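Obura小件洗晾组合使用评价

Brarngate家居用品评价室
类别:洗涤与晾晒用具
评价对象:Obura小件洗晾组合(Drullo出品),含横杆晾衣架、夹式衣架、洗衣盆
对照产品:Stedach折叠晾架

一、评价范围

本室收到的Obura小件洗晾组合共2套,均由普通零售渠道购入,购入时间为二月。其中一套用于日常洗晾,另一套用于反复拆装和部件检查。评价周期为16周,期间各项操作均按产品所附说明书进行,说明书未作规定的部分,按一般家庭的使用习惯处理。

该组合面向居住面积较小、单次洗涤量不大的住户,用途限于袜子、毛巾、手帕、内衣及少量轻薄衣裤。床单、厚外套和羽绒制品不在说明书所列的适用范围之内,本次评价也未涉及。读者如需晾晒大件织物,可参阅本室关于落地晾架的另一篇评价。

评价内容分为装配、洗涤、夹挂、承重与稳定、清洁收纳五个部分。价格随销售渠道变动较大,本文不列具体金额,仅就用途与同类产品作相对比较。

二、包装与装配

包装为单层瓦楞纸箱,盆体置于最下层,杆件装在盆内,夹式衣架单独套袋。盆与杆件之间没有隔层,其中一套拆箱后可见盆底有细小划痕,不影响盛水,但在光线下较为明显。建议生产方在杆件外加一层纸套。

横杆晾衣架由一根金属横杆、两根灰色立杆和若干白色连接件组成。横杆长90厘米,表面光亮,立杆插入连接件后旋紧即可固定。装配无需工具,但第一次插接时阻力较大,手力较弱者可能需要他人协助。插接时宜先将两根立杆与底部连接件装好,再装横杆;若先装横杆,立杆在插入底座时容易偏斜,须拆下重来。说明书给出的顺序恰为后一种,本室认为应予修改。

说明书附有中文页,字号偏小,插图中左右两侧的连接件画法相同,实物也可互换,此点未在文字中说明。初次装配者往往会反复比对,耽误时间。部件袋上没有编号。

拆装检查进行到后期,连接件的插口略有松动,旋紧后仍能固定。横杆与连接件的配合未见变化。对于长期摆放、不常拆卸的住户,这一项可以不作考虑;对于每次用毕即收起的住户,应留意插口状况,必要时向Drullo索取替换件。说明书所列的替换件包括连接件与夹子,不包括立杆。

三、洗衣盆

洗衣盆为蓝绿色半透明塑料制成,长方形,四角圆弧过渡。半透明的盆壁便于从侧面观察水位和沉在盆底的小件,对浸泡深色袜子尤为方便。圆弧角不易积存泥沙,用软布擦一遍即可洁净。

盆的深度适合浸洗,不适合大力搓洗。水位较高时,搓洗动作会使水越过盆沿。建议浸泡时水位保持在盆深的一半偏上,搓洗前先倒去一部分。盆沿外翻,两手可以托住;盛水后从一侧单手提起时,盆壁有明显形变,说明书亦提示须双手搬动。

盆内没有标注水位刻度。洗涤剂用量多以水量计算,缺少刻度会使用量难以掌握,本室将此列为主要不足之一。使用者可以自备量杯,在首次使用时用防水笔于盆外作一记号。

耐用方面,盆体经反复注水、倒空和日晒,未见开裂。颜色未有可以察觉的变化。深色袜子首次浸洗时有浮色,盆壁上留下的痕迹用中性洗涤剂可以除去。若将深色与浅色织物同盆浸泡,浮色沾染的责任不在用具,但盆体容量有限,使用者容易图省事而不分色,仍应注意。

盆底没有排水孔。优点是不存在塞子老化漏水的问题,缺点是倒水时必须整体倾斜,在没有地漏的房间里不甚便利。将盆放在晾架下方承接滴水,是说明书推荐的摆法,实际使用效果良好,毛巾与袜子的滴水大多可以落入盆中。横杆两端所挂衣物的滴水则可能落在盆外,需另铺吸水垫。

四、夹式衣架与横杆的配合

夹式衣架是整套产品中使用频率最高的部件,本室对其评价也最为肯定。架体为白色塑料,中央有挂钩,钩在横杆上后可以左右移动。夹子颜色鲜明,与架体对比清楚,在光线较暗的阳台上也容易找准位置。

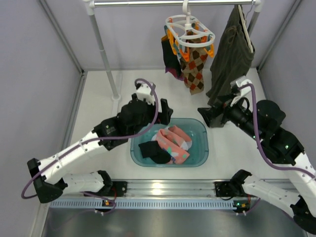
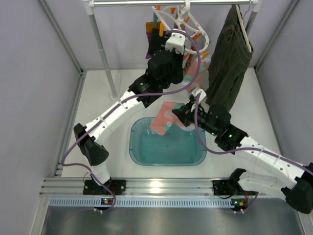
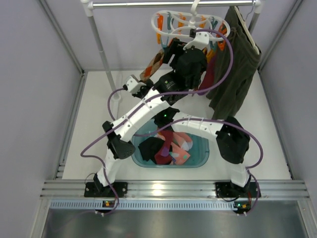

横杆、夹式衣架与蓝绿色洗衣盆;第二、第三幅中,横杆右侧另挂有深橄榄色调的衣物。

夹子的夹持力适中。薄袜夹住后不易滑脱,较厚的毛巾需要将边缘折平再夹,若折叠过厚,夹口张开不足,毛巾会在滴水过程中逐渐下滑。针织类织物取下后,夹痕在数小时内大体消退;丝质手帕的夹痕留存时间较长,宜在夹口垫一层薄布。

小件织物挂满时,架体会向较重的一侧倾斜。此种倾斜来自单钩悬挂的结构,同类产品普遍存在。减轻的办法是先夹对角,再补其余位置,成双的袜子分夹两侧。取下时也按同样的次序进行。若从一侧依次取下,余下的衣物会带动架体转动,夹子有可能碰到墙面或相邻的衣架。

本室以袜子、方巾等小件共19件作为一次完整的洗晾量,分两批夹挂。第一批晾至半干后移到横杆两侧,空出的夹位用于第二批。此法较为费事,但可以避免衣物相互贴合。若一次全部夹上,相邻的袜子会互相接触,内侧干燥速度明显慢于外侧。

横杆除夹式衣架外,还可以挂普通衣架。长裤一类衣物挂在横杆一端时,下摆会接近台面或地面,具体情形取决于裤长和悬挂方式。以衣架横穿裤腰悬挂,布料垂落较长,适合轻薄面料;较厚的裤子宜对折后搭挂。晾架本身高度不可调节,这是其与Stedach折叠晾架相比最明显的差别。

夹式衣架与普通衣架并排时,中间应留出空隙。横杆表面光滑,衣架挂钩在受到碰动后会沿杆移动,逐渐靠拢。Drullo若能在横杆上增加浅槽或附送限位环,使用体验将有较大改善。目前可用细橡皮筋绕在横杆上代替,效果尚可,只是橡皮筋受日晒后容易发黏,需要定期更换。

五、承重与稳定

说明书以文字形式提示“请勿悬挂厚重衣物”,没有给出承重数值。本室认为,作为一件承重用品,不标明承重是不妥当的。在评价周期内,横杆悬挂湿毛巾、湿袜和一条轻薄长裤时,没有出现可见的弯曲,连接件亦未脱开。由于缺少标称数值,本室未进行极限加载,不对其最大承重作出结论。

稳定性受地面影响较大。在瓷砖和木地板上,晾架静置平稳;在短绒地垫上,立杆会有轻微晃动。底部的连接部件体积不大,优点是不占地方,盆可以紧靠着摆放;不足在于侧向受力时缺少支撑。家中有幼儿或宠物的住户,应将晾架靠墙放置。

风的影响也须考虑。在开窗的房间里,夹式衣架受风后会转动,悬挂的袜子可能缠在一起。晾架整体在室内通风条件下没有移位。说明书注明该产品供室内使用,不宜放在露台或无遮挡的阳台,本室赞同这一限制。

衣物集中挂在横杆一端时,另一端的连接件会受到向上的力,若未旋紧,可能松脱。使用者在悬挂较重衣物之前,应先检查两端是否旋紧,并使重量尽量分布均匀。此项检查宜成为习惯,尤其是在刚刚重新装配之后。

六、与Stedach折叠晾架的比较

Stedach折叠晾架与本产品用途相近,本室曾在相同的房间内使用过。两者的主要差异如下。

在收纳方面,Stedach折叠后可以直接立在门后,Obura则需要拆下横杆与立杆,再放回盆内。前者省时,后者占用的空间更小。对于每周只洗晾一两次小件的住户,拆装所费的时间可以接受;每日使用者则会感到不便,多数会选择长期摆放。

在夹挂方面,Stedach不附夹式衣架,须另行购置。Obura的夹式衣架与横杆配合良好,挂钩口径合适,不需要另作调整。这一点对于以袜子和毛巾为主的洗晾任务相当重要。

在高度方面,Stedach可调节,Obura不可调节。挂长裤和连衣裙时,Stedach更为适用。

在承接滴水方面,Obura附带的盆可以置于横杆下方,盆与晾架的尺寸相互匹配。Stedach底部有交叉撑杆,同样大小的盆放不到正中位置,滴水多有落在地面的情形。

噪声、气味等项目,两者均无可记之处。Obura的盆体在拆箱时有轻微塑料气味,清水浸泡一夜后消失。

七、清洁与收纳

横杆用湿布擦拭后应立即擦干,以免留下水渍。光亮的金属表面对水渍较为敏感,硬水地区尤为明显。水渍可用稀释的白醋擦除,再以清水过一遍。不得使用钢丝球或含研磨成分的清洁剂。

夹子的弹性部位容易积存线头和绒毛,应定期清理。清理时将夹子张开,以软毛刷顺夹口方向刷出即可。说明书称夹子可以取下单独清洗,经试,取下较为容易,装回时需要对准架体上的孔位,稍有难度。取下的夹子应集中放置,以免遗失。夹子颜色不一,若希望保持原来的排列,可先拍照或作记录。

收纳时,盆内须保持干燥。杆件如带水汽放入盆中,塑料连接件与盆壁之间会留下水痕,时间长了会有异味。夹式衣架体积较大,放在最上层为宜,夹子朝上,挂钩置于一侧。纸箱可以继续使用,但反复开合后箱底易破,建议换用有盖的收纳箱。

八、安全提示

盆内盛水时,不得让幼儿单独留在附近。用毕应及时将水倒空,不宜存水过夜。

晾架不得放在取暖器正上方或紧贴取暖器处。塑料连接件受热可能变形,从而影响固定。

挂钩为弯曲形状,取放时应注意不要朝向面部。晾架摆在过道时,横杆两端应避开人员通行的方向。

手部潮湿时操作夹子,手指容易滑入夹口。擦干手再行夹挂较为稳妥,老年使用者尤应如此。

九、评价意见

本室对Obura小件洗晾组合给予“可以选用”的评定。适用对象为单人或两人居住、以小件织物为主要洗晾内容的住户,也适用于宿舍和临时住所。常洗大件或长衣者,应选用高度可调、标明承重的产品。

主要优点在于夹式衣架夹持可靠、色彩清楚,盆体易于观察和清洁,盆与晾架可以配合摆放。主要不足在于盆内无水位刻度,横杆无限位,说明书装配顺序不当,以及未标承重数值。上述不足中,说明书与承重标注属于可以较快改正的事项,本室已以书面形式转告生产方,截至本文刊出时尚未收到答复。

购买时请核对包装内是否含夹式衣架。同一系列另有不含夹式衣架的版本,外箱颜色相近,仅在侧面以小字区分。两种版本的横杆与立杆可以通用,单独补购夹式衣架的价格偏高,不如一次购齐。

十、关于本评价

本评价所用产品由本室自费购置,未接受生产方或销售方的样品。产品在评价结束后留作部件比对之用,不再转售。读者在使用中如发现连接件松脱、夹子断裂等情况,可将部件名称和使用时长寄至本室,由本室汇总后列入下一次修订。修订前,本文各项意见仅适用于本室所购的版本。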